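Pladesine kitchen set – pre-collection inspection checklist
Simulated demonstrations, shelf and drawer cabinet tasks
Completed by: Lleucu Maddocks
Second check: Osian James
Session: Monday, morning block
Results: P = pass, C = pass with comment, F = fail, N/A = not applicable

Fill in every line. If a line fails, stop and tell Caradog before recording. Comments go under the item they belong to, and initials go on any comment added after the second check.

Section A – Workstation and operator

A1. Operator chair, desk height and screen height set for the person on shift. P

A2. Hand controller cable clear of the chair wheels. C
Comment: Cable was looped under the left castor again. Re-routed along the back of the desk and taped. Needs a proper clip. LM

A3. Break timer running. Operators swap at the end of each block. P

A4. Controller dead zone tested with the hand at rest. Arm must hold still on the screen. P

A5. Stop key tested from the keyboard and from the foot pedal. C
Comment: Pedal works but takes a firm press. Dwynwen says it has been like this since July. Spare is in the Colta cupboard, second drawer. Please fit it before the afternoon block. LM
Comment: Fitted and tested. OJ

Section B – Scene load

B1. Scene opens without missing textures or floating parts. P

B2. Cabinet, countertop and kitchen units sit in their correct places for this layout. P

B3. Glass shelf has its collision body switched on. Drop a test object on it from the menu and leave it for the full settle time. C
Comment: First load had the glass drawing on screen with no collision, so the test object went straight through. Reloaded from the Vistard build and it held. Check this on every fresh load, including after a crash. LM

B4. Glass side panel collision on. P

B5. Cabinet drawers open and close over their full travel and stay where they are left. C
Comment: Lower drawer creeps open a little after a hard close. It doesn't affect the shelf tasks. Logged for Caradog. LM

B6. Lighting preset matches the task card. P

B7. Random placement of objects switched on, with the range taken from the task card. P
Comment: Range on the card and range in the menu agree now. They didn't last time. OJ

Section C – Arm and gripper

C1. Home pose reached without touching the cabinet. P

C2. Joint limits loaded. Jog each joint toward its limit and confirm the warning shows. P

C3. Gripper opens and closes fully, both fingers moving together. P

C4. Grip force at the setting for small round objects. C
Comment: Was still on the setting for the box tasks. Too much force on a small round object makes it squirt out sideways, and the operator then spends the rest of the episode chasing it. Changed and saved under the Morris profile. LM

C5. Approach below the glass shelf checked at slow speed, with an object held. C
Comment: Wrist clearance is tight. If the operator comes up too steeply the wrist housing meets the glass before the fingers are anywhere useful. Come in low, level out, then raise. I have added this to the operator notes. LM
Comment: Agree. I'd keep slow speed on for new operators for their first block. OJ

C6. Contact warning sounds when the arm touches a fixed surface. P

Section D – Recording

D1. Disk space enough for the whole block. P

D2. All camera views recording, names matching the task card. P

D3. Joint positions, gripper state and views share one clock. Record a short test, play it back and check that the gripper closing lines up with the picture. P

D4. Instruction text attached to each episode. C
Comment: Two episodes in the warm-up batch had the instruction from the drawer task. Both deleted. Llinos is going to lock the text field once a task is loaded. LM

D5. Success and failure buttons tested. P

D6. Failed episodes kept and labelled, not deleted by the operator. P
Comment: Reminder for all shifts – a dropped object is a failure and gets the failure label, even if you pick it up again and finish. Recoveries go in their own folder. We do want them. OJ

Section E – Trial episodes

E1. Trial episodes recorded before the block: 12

E2. Trial episodes accepted on playback: 9

E3. Reasons for rejection:
Arm touched the glass on the way up – 2
Operator paused too long in the middle of a reach – 1

E4. Start poses vary between episodes. C
Comment: They vary, but I'd like more from the right side. Most of the trials start from much the same spot and the policy will learn that spot. Caradog to widen the start range. LM

E5. Playback reviewed by someone other than the operator. P

Section F – Sign-off

Cleared to record: Yes, with comments
Items to close before next session: A2 (cable clip), B5 (lower drawer), D4 (text lock), E4 (start range)
Items closed today: A5, B3, C4
Checked: L. Maddocks
Second check: O. James
Copy to: Llinos Gwynne, Caradog Jenkins, Dwynwen Parri

Attachment to C5

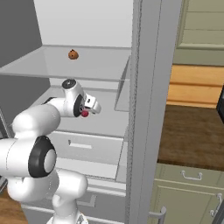

C5 – gripper under the glass shelf with the red object held.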